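Desktop computer case

A computer case, also called a tower, a chassis or simply a box, is the enclosure which holds most of the parts of a desktop computer. The screen, the keyboard and the mouse are normally outside of it. In everyday speech many people call the case "the CPU" or "the hard drive", although these are names of single parts that are found inside.

Purpose

The case gives the parts a fixed place. It protects them from dust, liquids and knocks, and it protects the user from touching the electrical parts. A metal case also holds back a part of the radio noise which the electronics produce. Furthermore, the case guides the air, so that the fans can bring cool air in and push warm air out.

Sizes and forms

Cases are usually named after the largest main board that they can take. The ATX size was introduced in the middle of the 1990s and is still the most common one for full-size machines. Smaller boards, such as microATX and Mini-ITX, use some of the same fixing points, and for this reason they can often be put in a bigger case. The opposite is not possible.

Before the tower became usual, most cases were flat and were placed under the screen. This form is called a desktop case in the narrow meaning of the word. Standing cases took less room on the table, or could be put on the floor. They are sold as full tower, mid tower and mini tower, but there is no exact rule for these names, and a mid tower from one maker can be larger than a full tower from another.

Materials

Steel sheet is the most used material, as it is strong and low in price. Aluminium is lighter and costs more. Front panels are frequently of plastic. Since the 2010s side panels of tempered glass have become popular among people who build their own computers. Such a panel has to be laid down on something soft, because it can break if one corner hits a tiled floor.

Inner layout

In a typical tower the main board is fixed upright to a metal tray. Between the board and the tray there are small spacers, called standoffs, which keep the back of the board from touching the metal. The power supply sits at the top or the bottom of the rear side. In older cases it is mostly at the top, and in newer ones mostly at the bottom, sometimes under its own cover.

Drives are held in bays. The wide bays, once needed for optical drives, have disappeared from many new cases. Expansion cards go through slots in the rear wall, where each unused slot is closed with a narrow metal cover. 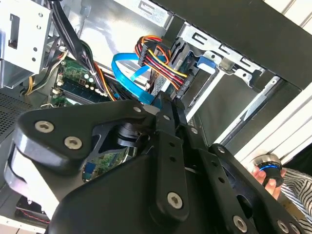

Does the side panel have to be closed while the computer is running?

It is better to keep it closed. Many computers will work with the panel off, but the air then does not follow the path which the maker planned, dust comes in more easily, and moving fans can be touched by hand.

Opening and cleaning

Before a case is opened, the computer is shut down and the power cable is taken out. Most towers open on the left side, seen from the front. The panel is held by two screws at the back, often with large heads which can be turned by hand. The power supply itself should not be opened by the user, as it can keep a dangerous charge for some time.

Dust filters can be removed and washed, and must be fully dry before they go back. In the handbook "Care of Office Machines", Cecilia Laryea advises to clean the filters every 90 days in rooms with carpet. Gifty Antwi, in her guide for school computer rooms, considers this too often for most buildings and recommends once per term. Both authors agree that a fan should be held still while it is being cleaned with compressed air.

Airflow

Air usually enters at the front and leaves at the rear and the top. When more air is blown in than out, the pressure inside is slightly higher than in the room, and less dust enters through small gaps. Cables which hang in front of a fan can disturb the flow. In many cases they can be led behind the main board tray, where a space of 15 millimetres is normally sufficient for the thinner ones. The thick main power cable may need more.

See also

Main board
Power supply unit
Computer fan
Small form factor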